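Visit to the Vevard packaging open day

In March I went with my colleague Tala Awwad to the open day of Vevard, the packaging sorting and reuse center on the north side of town. I wanted to write this report earlier, but the notes stayed in my coat for two weeks and then I had to read my own handwriting again, so please excuse if some details are short.

We arrived at 9:30 in the morning. The center is in the old Rutex building, where they made curtain fabric before. The name is still on the brick wall if you come from the parking side. At the door we received a visitor sticker and a paper map with the three halls. The map had an error, Hall 2 and Hall 3 were exchanged, so half of our group went to the baling press first and had to come back.

Our guide was Hadi Yammine. He has worked there from the first year, and he spoke loud enough for everybody, even near the conveyor. He told us that the center takes material from 200 shops and school kitchens in the district. In the first hall the mixed bags are opened and the big cardboard is pulled out by hand. It smells there of old juice and wet paper. I did not mind it, but one visitor waited outside.

The second hall was for me the most interesting part. It is the room where they study what people have in the kitchen cupboard and how it should be separated at home. They use ordinary groceries for this, with packages of different kinds mixed together on a light wooden table and clear plastic bins behind them. Mr. Yammine explained that the difficult items are always the soft ones. A can is easy, a bottle is easy, but a food bag can be one layer or five layers and you cannot feel the difference with your fingers.

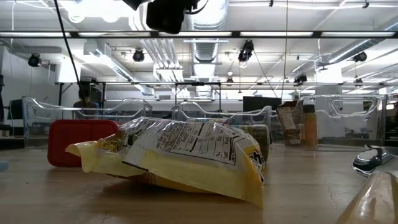 He also said that most families put a crumpled bag in the same bin as the rigid plastic, and then the optical sorter in Hall 3 reads it wrong. A bag that is not flat gives a strange signal, the same as a bag with food still inside. Their advice for homes is to shake the bag out, press it flat and keep the soft plastic separate. I asked if it is necessary to wash it. The answer was no, a shake is enough, only oily bags should be wiped with paper. I was glad to hear it, I have washed bags for years.

Tala asked about the printed inks. Bright colors like yellow and red are less of a problem than black, he said, but a bag with heavy print makes a darker pellet, and the buyers pay less for it. One of the buyers is Van Dijk, who makes garden edging, and for them the color does not matter so much. Another one, Pralham, wants only clear material and sends back what is not good.

After this we saw the press. It makes a bale every few minutes when the line is full, but on the open day it was running slow so that we could stand near. The bales have a number on a paper tag, and the one in front of us was 2065. A boy in our group wanted to take the tag home and they printed him a copy – very kind, I thought.

At the end there was coffee and a table with leaflets. The leaflet about soft plastic is good and has big drawings. The one about metal is too long, with small letters, and it does not say what to do with lids. I wrote this on the feedback card.

Some practical points for people who want to go. The next open day is in the fall and you must sign up by phone, the form on the website did not work for me. Wear closed shoes, they refuse sandals. Parking is free but the entrance is easy to miss when you come from the bridge. The bus stop is closer, five minutes on foot. Children are allowed in Hall 1 and Hall 2, and at the press only with an adult.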